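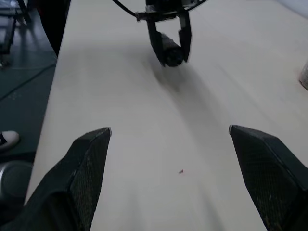 Viltis – notes et images de la démonstration à deux bras

Version du 11/4/23. Rédaction : Karabo Botha.

Contenu

Le dossier rassemble 429 images prises chez Haddad pendant la journée portes ouvertes, plus mes notes. L'invitation promettait « la manipulation autonome d'objets du quotidien ». J'y suis allé pour vérifier, et je n'ai toujours pas de quoi confirmer le mot « autonome ». À ma question sur la téléopération, on m'a répondu par une brochure.

Tâche montrée

Des bouteilles de cola, un casier en mousse blanche à alvéoles, deux bras. La prise se fait par le col, ce qui est raisonnable pour du verre. Je n'ai vu aucun essai avec un casier déplacé ou tourné, et l'orateur n'a pas souhaité en improviser un.

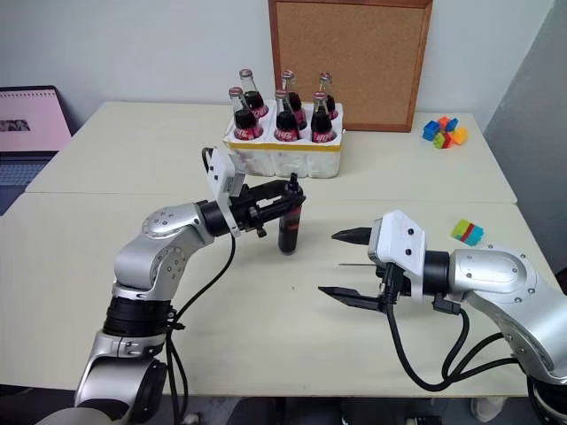

Fig. 2 – Bouteille tenue par le col dans la pince gauche, pince droite ouverte.

Ce que les images ne disent pas

Aucun taux de réussite n'est fourni. Le chiffre de 100 essais a été cité à l'oral, sans journal ni protocole. Les images fixes ne permettent pas de trancher : un casier plein peut aussi bien précéder l'essai que le suivre. Les briques de couleur n'ont pas servi devant moi – elles figurent pourtant au programme, sous « tri fin ».

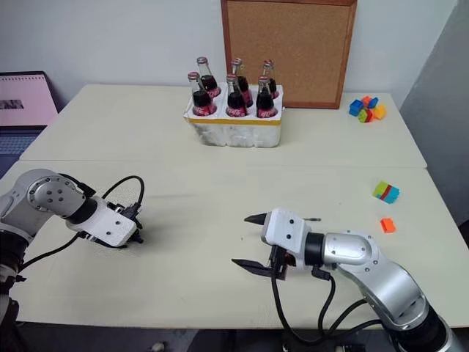 Fig. 3 – Six bouteilles dans le casier, pince gauche fermée.

Limites connues

Un seul lieu, fond blanc, table claire. Pas d'étiquettes d'action, pas d'efforts mesurés. 136 images sont floues et je les ai laissées. L'ordre des fichiers ne suit pas forcément celui de la séance.

À faire

Demander les journaux bruts à Viltis (relance envoyée, sans réponse).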